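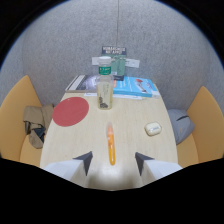
Alonen has put a new upkeep routine into use for the hand-held grippers at its Demby site, and is making the written procedure available to other groups that run the same kind of tool. The routine covers the two finger blocks, their dark tips, the camera mount and the cable run. It replaces a set of loose notes that had grown up over the past few years and that did not always agree with each other. Checks are done at the table where the tool is going to be used, with ordinary things set out on it. An orange highlighter lying lengthwise between the open fingers makes a good first target, with a smooth earbuds case off to one side as the harder second one.

DEMBY, 16 September 2023 - The procedure was written by Reginald Ferreira, who looks after the hand-held tools and the fixed arm cell at Demby. It was tried out on one gripper, listed in the site records as unit 1863, beginning in June. All grippers at the site now follow it.

Unit 1863 was picked because it had the longest repair record. Its right finger had been refitted twice, and operators had reported that the tips met unevenly when the fingers closed. Ferreira traced the fault to the screws that hold the finger block to its carriage. They had been tightened by feel, and the block had shifted a little each time.

"The tips were getting the blame, so we kept changing tips," Ferreira said. "The block behind them was crooked. Once we squared the block, the old tips went back on and they were fine."

Under the new routine, each gripper goes through a short check before a session and a longer service after every 400 grasps logged by the tool. The short check takes 5 minutes. The operator opens the fingers all the way, looks at both tips for nicks or lifting at the base, then closes the fingers slowly until they touch. The tips should meet along their full edge. If light shows through on one side, the tool is set aside and a spare is used.

The operator then picks up two objects from the table, one narrow and straight, one rounded and glossy. The narrow one is lifted first, held level, and put down again. If it turns in the grip, the finger blocks are checked for square. The rounded one is lifted second. If it slips, the tips are wiped with a damp lint-free cloth, left to dry, and tried again before anything is replaced.

The camera is checked last. Both fingertips must be in view when the fingers are wide open, at matching heights on the left and right. The operator also looks for glare on the tabletop near the target. A soft patch of reflected light is accepted. A hard bright spot over the object is not, and either the lamp or the object gets moved.

The longer service takes 30 minutes and is done at the bench. The finger blocks come off, the slide is brushed clean, and the blocks go back on against a squaring jig made by Lytvynenko, a machine shop that also supplies Alonen with replacement blocks. Screws are tightened in two passes with a preset driver. The cable is inspected from the plug to the strain relief, and the camera mount is checked for play by hand. Anyone who changes a tip writes down which side it came from, as left and right tips are not interchangeable on this model.

The results are kept on a card stored with the tool. Ferreira said operators had asked for a card after finding that the earlier spreadsheet was rarely open when they needed it.

"You put the tool away, you fill in the card," he said. "If the card is blank, the next person does the long service. People fill in the card now."

Cukau, which runs the same model of gripper at its own site, received a draft of the procedure over the summer and sent back changes to the section on cables. Those changes are in the released version. Cukau also asked for a separate page on storage, and that page is still being written. Until it is ready, Alonen advises keeping the fingers slightly open in storage so the tips are not pressed together.

The procedure does not cover the fixed arm cell at Demby, which has its own service schedule. It also does not cover repairs to the camera itself. Faulty cameras are swapped out whole and returned to the supplier.

Copies of the procedure, the blank card and the drawing for the squaring jig can be requested from the Alonen office at Demby. Groups asking for the jig drawing should say which finger blocks they have, as the hole spacing differs between the older and newer types.

Contact: Reginald Ferreira, Tool Maintenance, Alonen, Demby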